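Budget for a small printed arm: servos, supply and spares

Kobe Cuypers
Posted in Hobby automation, January

I'm planning a small desktop arm on printed links, hobby servos at each joint, controller board and separate power module. The job is moving a pen over a sheet of paper at first, then sorting small parts out of a tray. My ceiling is 400 euros including postage. A ready-made kit from Jarkum is 689, so that's out.

The frame costs me next to nothing because I have a printer. What I can't work out is how to split the rest. My draft puts nearly all of it into the servos and leaves very little for the power side, wiring and spares. Is that sensible? And should I buy the gripper now or leave it until the arm moves properly?

Kobe Jansen

Just get the kit. By the time you've reprinted the elbow four times you'll have spent the difference. Mine came with everything and I had it going in an evening.

Ottilie Bühler

The kit is over the stated ceiling, so I'll leave it aside.

Your split is wrong in the usual place. Size the servos first, but only the two that carry load. Shoulder and elbow need torque; the wrist doesn't. Work out the moment at full reach with the arm horizontal, include the weight of every servo further out, and double it. Buying the same strong servo for all joints wastes money and puts extra mass at the far end, which the shoulder then has to hold.

After that, add up the stall current of all servos and buy a supply that can give it. Do not run them from the controller board's own regulator. If the supply sags, the board resets and the arm drops.
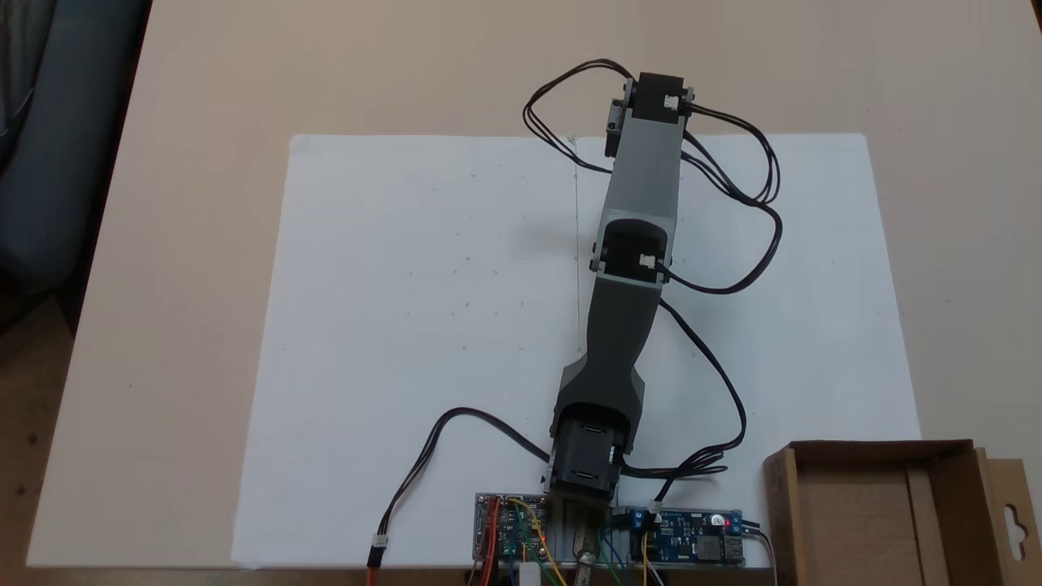 Wiring is the other line people leave out. Servo leads are short, and anything past the elbow needs extensions with enough slack to bend at full travel. Buy proper extension leads with moulded plugs. Jumper wires are fine at the board for testing, but they work loose, so allow for a screw terminal strip later. Also allow for:

A bracket or clamp that holds the base to the table.
One spare of each servo type.
A fuse and a switch in the supply line.
Horns and screws, if the servos ship without them.

In your place I'd put 300 into servos, spares included, and keep the remainder for power and wiring. Leave the gripper. You don't yet know what the wrist can carry, and a pen holder can be printed.

Busisiwe Visser

Agree with Ottilie on the supply. One addition on ordering: check the spline count on the servos before you print any links. I bought a batch of 16 from Furnby and the horns from Ortuño, and they didn't fit each other. The horns couldn't be returned once the bag was open.

Kobe Cuypers

Thanks. I've redone the sheet with a smaller servo at the wrist and a separate supply. Gripper moved to the second order.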